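Teaching by demonstration

Teaching by demonstration is a way of giving a robot a new skill by having a person carry the task out through the machine itself, instead of writing a program line by line. It grew up in factories, where painters would lead a heavy arm along the side of a part and have it play the same path back, and it has since found its way into kitchens, workshops and a good many university basements.

There are two common forms. In hand guiding, the teacher takes hold of the arm and moves it, which feels pleasantly natural – rather like showing a child how to hold a spoon. In remote control, the teacher works from a short distance with a handheld device or a smaller copy of the arm, and the robot follows along while its joint positions and camera views are saved together. 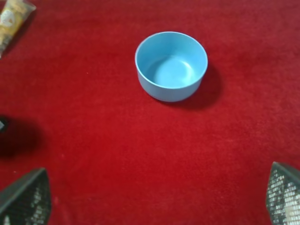
Household tasks such as picking up a snack or moving a bowl are popular first lessons, as they are short and easy to set out again. The Rusham collection, for instance, holds 900 demonstrations of this sort, most of them under 40 seconds long, and its authors encourage teachers to shift the objects a little between one try and the next. The later Skovis collection passed 1000 and added tasks that need 2 arms.

Quality matters a great deal, and a patient teacher is worth having. Pauses, second thoughts and clumsy grasps are all recorded faithfully, and a robot may learn them along with everything else. Some tools, Bolteck among them, let the teacher trim a recording afterward – others simply ask for the try to be repeated.

See also: Remote manipulation; Imitation learning; Zeleke method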